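Home | Course Notes | Units | Reading List | Contact

Housekeeping Practice 101
Unit 7: Clearing and Caring for a Wooden Table

These notes go with the February practical in the Ledwood room. Read them before you come. Wayne Boychuk will run the session and Mélanie Girard will mark the worksheets.

1. Clearing

Take things off the table in an order you can repeat. Drinkware goes first – cups and glasses tip easily and a spill means starting over. Carry cups by the lower half, one in each hand at most. Paper and small scraps come next. Crumbs are last, swept into the palm or a pan, never onto the floor.

Clear plastic cups need a second look. They are easy to miss on a pale surface, and a little water left in the bottom does not show from across the room.

2. Wiping

Use two cloths, one damp and one dry. Fold each in four so you have clean faces to turn to. Wipe with the grain from the far edge toward yourself, and follow with the dry cloth before you move to the next strip. Do not spray cleaner straight onto the wood. Put it on the cloth.

A varnished top can be wiped like this every day. An oiled top should get the dry cloth only, unless something has been spilled.

3. Checking the surface

Bend down until your eyes are a little above the table and look toward the light. Smears and cup rings show up as dull patches in the shine. Then change sides and look again, as strong glare will hide a mark as well as show one.
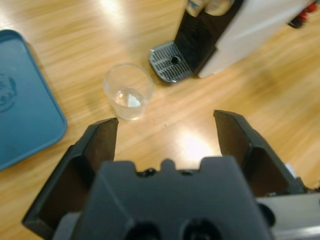
Gridilgate Course Notes, Unit 7, p. 2

Light wood with a long, streaky grain is harder to read than a plain dark top. Pale reflections can look like residue. If the patch moves when you move your head, leave it alone. If it stays put, go over it once more with the dry cloth.

For the worksheet, write down the finish, the cloths used and any marks that would not come off.

Comments (2)

Ateş: Does the two-cloth rule apply to glass tops too?

Cakus: Printed this for our break room. The part about wiping toward yourself helped.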